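DORNAVGATE FILM CLUB NEWSLETTER

December 10, 2022

The trouble with prequels: notes on Monitz Rising

We showed Monitz Rising to a full room last month and the discussion afterwards ran past closing time, so I promised to put my side of it in writing. For those who missed it, this is the prequel to the two Monitz films, set 40 years before the first one, when the orbital colony is still being built and Captain Semivby is a junior engineer with no crew and no ship.

I should say that I like the original films a great deal. The first is slow in places and the sets wobble, but it trusts the audience. We are dropped on to a station where the air is rationed and people are already angry with each other, and we have to work out why. Semivby hardly explains herself. When she seals the lower deck at the end, we believe it because of the way she has behaved for the previous two hours.

The prequel takes that decision and tries to account for it. There was an earlier accident, a brother who died in it, and a door that should have been closed sooner. By the halfway point every habit she has in the first film has been given a cause. We learn where the scar came from, who taught her to play cards, and why she never sits with her back to a window. I did not want to know any of this, and I think the older Semivby is a smaller character once you do.

Štěpánka Slanina disagreed with me on the night and asked me to print her view. She thinks the brother is the best thing in the film and that the scenes between the two of them in the workshop are better written than anything in the originals. I will give her the workshop scenes. They are quiet, the two actors seem to be listening to each other, and the talk is about wages and bad food. It is when the plot arrives to collect them that the film goes wrong.

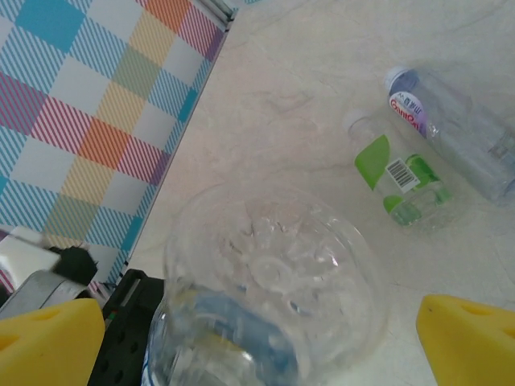 The plot in question concerns the Kauppinen Treaty, which was mentioned twice in the first film and never explained. It now takes up most of the second act. There are 8 separate scenes of people standing round a table arguing over its clauses, and a long vote sequence that exists so that we can see the name being signed. Viewers who know the originals are already aware that it will be signed. Viewers who don't have been given little reason to care. The director cuts away to a chase in the cargo tunnels every few minutes, which suggests he had the same worry.

At 141 minutes it is also the longest of the three. Half an hour could come out of the middle without anyone in the audience losing the thread. The first film managed a mutiny, a funeral and a docking accident in far less time.

Some things do work. The music is very good, and I was glad that the old four-note theme is held back until Semivby walks on to the station alone. The station looks right too. It is cleaner than we remember it, with the panels still in their wrapping and the paint fresh, and the designers have resisted filling it with gadgets that the later films would then have to have forgotten. The young actress playing Semivby does not attempt an impression. She has the walk, and leaves the voice alone.

The ending is harder to judge. Several members found it moving. It closes on the same corridor that opens the first film, from nearly the same angle, and a few people clapped. I felt I was being shown that two edges met. A good last scene should finish the story it belongs to, and this one finishes by pointing at another film that we have all seen.

Marianna Kaczmarczyk made a point near the end of the discussion that I have thought about since. She had never seen the originals, and she enjoyed the first hour more than anyone else in the room. After that, she said, the characters began talking as if they knew something she didn't. She has since borrowed the first film and says she prefers it, although she finds the robot pilot annoying. On that we agree.

A show of hands on the night put the club slightly in favour of the film, so I am in the minority and happy to have replies printed in the next issue. Please keep them to a page. The discs of both original films are back in the lending box, and the prequel will join them once the present borrower has finished with it.

The spring programme is nearly settled. We are looking at silent science fiction in the first part of the season, with a piano if we can get one, and a double bill of the original Monitz films in May. Suggestions for the remaining slots can be left at the desk or given to Štěpánka.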